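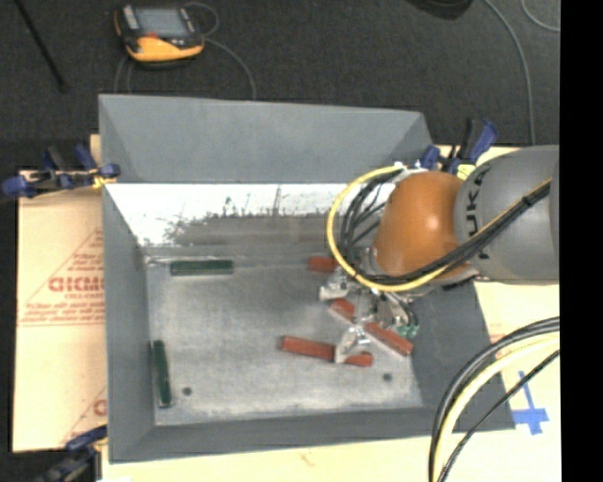
Green and reddish-brown blocks in a gray metal bin.

Section 4: Filling and Breaking In Your Selel Pen

Okay, the pen is out of its tube, you've checked the nib under a lamp like I asked in Section 3, and you're itching to write something. Me too, every single time! Give me 15 minutes first, and your first page will look a whole lot better.

I wrote this section for the Selel with the screw converter. If yours came with the long cartridge, skip to Section 5 and come back here for the warm-up strokes.

What you need on the table

The pen, with the converter still in it
A bottle of Zernosell ink (any color except the gold, see the caution further down)
A glass of cool tap water
Two paper towels, folded
The practice pad from the box, or any smooth paper you like

Rinse the nib

1. Unscrew the barrel from the grip. Turn it to the left and don't squeeze. The threads are fine ones and they like a light hand.
2. Dip the whole nib in the water, right up to the metal ring.
3. Turn the converter knob to the left until it stops, then to the right until it stops. You'll see water climb into the converter.
4. Turn it back to the left and empty the water into the sink.
5. Do that again until the water runs out clear. My last one took four rounds, but I've had pens that were clear on the second.
6. Wrap the nib loosely in a paper towel and stand the pen nib down in a mug while you open the ink.

Note: There's a bit of factory oil in the feed, and it makes the ink skip. I ignored this step on my first Selel and spent a whole evening blaming the paper.

Caution: Cool water only. Hot water can loosen the feed, and then you're mailing the pen back to us.

Fill the converter

1. Set the ink bottle on the second paper towel. Open it slowly (the Zernosell caps hold a drop of ink under the rim, and that drop wants to be on your shirt).
2. Turn the knob all the way to the left.
3. Lower the nib into the ink until the breather hole, the little round one in the middle of the nib, is covered.
4. Turn the knob to the right, nice and slow, and leave the nib in the ink for a few seconds when you get to the end.
5. Lift the pen, hold it over the bottle, and turn the knob back to the left just until three drops fall.
6. Turn it to the right again to pull in a little air.
7. Wipe the nib and the grip, then screw the barrel back on.

Caution: The gold ink has shimmer in it and will clog a fine nib. Save it for the broad nib or a dip pen.

Warm-up strokes

Open the practice pad to page 17. The gray letters there are traced from an 1887 copybook I found at a sale in Linditz, and I love them dearly, wobbly capital Q and all.

1. Hold the pen low, with the top of the nib facing the ceiling. If it rolls to one side, the line goes scratchy.
2. Draw a row of slanted lines, top to bottom, with no pressure at all. The weight of the pen is plenty.
3. Draw a row of loops, then a row of ovals.
4. Trace the small letters once through. Skip the capitals for now.
5. Write your name a few times, at whatever size feels normal to you.

Expect the first lines to be pale or watery. That's leftover rinse water in the feed, and it clears up by the second or third row. If it's still pale after a full page, fill the pen again.

I count a nib as broken in after 240 lines of regular writing. Grocery lists count! So do letters to your aunt.

If the pen won't write

Nothing comes out: turn the knob a hair to the left until a bead shows under the nib, then wipe and try again.
It starts and then quits: the converter may not be seated. Take it out and push it straight back in until you feel a click.
It blots: you've probably got the knob turned too far left. Back it up a quarter turn over a paper towel.
It scratches in one direction only: check your grip before you blame the nib. Still scratchy? See "Nib care" in Section 7.

Note for left-handers: tilt the pad to the right and keep your hand under the line. The Negussie blotter that comes in the left-hand set goes under your wrist, shiny side down.

Cap the pen whenever you stop for longer than a minute or so, and store it nib up overnight. Ink colors and paper are in Section 5.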